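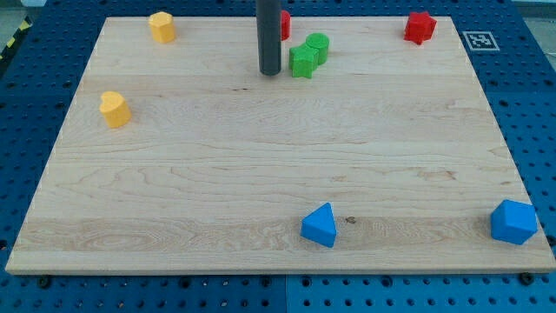

Shalini Dixit wrote in after the last page of tips to say that her arm at home kept nudging its blocks a little to the left of where it meant to, and that she had spent most of December rewriting code before it crossed her mind that the board itself might be creeping over the table. I was so glad to get that letter, because I did very much the same thing in my first winter at the Penden workshop, and I'd have saved myself a lot of cold evenings if somebody had told me to look at the woodwork first!

So, a page of tips about the surface your arm works on, which gets far less love than the arm does.

Fix the board before you do anything else. A perforated table is a lovely thing for this, as you can put a bolt wherever you fancy and shift it again when you change your mind. Push the board up snug against two bolts at the front, then add stops at the back and sides (I like a scrap of rubber between bolt and wood, but suit yourself). Give it a good shove with the flat of your hand. If it moves for you, it will move for the arm sooner or later.

Pale wood is kind to a camera. Strong plain colours, your reds and blues and greens and yellows, stand out well against it, though yellow can be a bit of a nuisance under a warm lamp, and I'd swap the bulb before fiddling with the settings. Go easy on the finish, too. I put three coats of gloss on my first board and the poor thing saw nothing but the ceiling light. One thin coat of matt oil, rubbed well in and left overnight, has done me nicely ever since.

Keep your printed marker on the table, close to a corner, where the tool isn't likely to sweep across it. Print it on dull paper, leave the white border on, and stick it down flat all the way to the edges. Ours at Penden had a curled corner for weeks and we blamed the poor Stemis controller for everything.

For pushing, a plain round rod with a rounded tip is hard to beat. It doesn't mind which side it meets a block from, and it won't dig a groove if it comes down a shade low. Set your lowest height with a piece of card under the tip, and do it again whenever you've had the board off.

Mix your shapes as well. Stars and hearts turn in all sorts of odd ways when you push them on a point, and you'll learn more from an afternoon with those than from a week of cylinders.

Last thing, dust. Wipe the board with a dry cloth before each session, and do the bottoms of the blocks while you're at it. Shalini, do write again and let me know whether the bolts have cured it. The rubber scraps are in the tin by the Jaltier vice if you're ever passing, help yourself.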